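Irka build, September 2023. Second hand-held gripper is together. Same parts as the first, one fewer mistake.

The linkage bars were binding, so I backed off the pivot screws and added a washer to each. Moves freely now.

Parts for the pair came to $198. Most of that was bearings and freight to Canton.

Jhosep Huaranga lent me his drill press for the jaw plates. I'd been doing them by hand and the holes wandered.

Ribbed blue pads on the fingertips this time. The smooth ones let go of anything glazed.

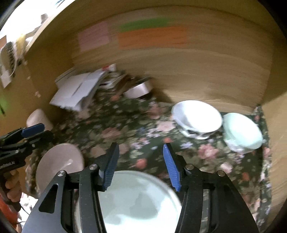
Next job is the wiring. I want 10 cm more slack at the handle so it stops tugging on the connector.

Cut files go up once I've fixed the hole spacing. It's out by half a millimetre on the left plate.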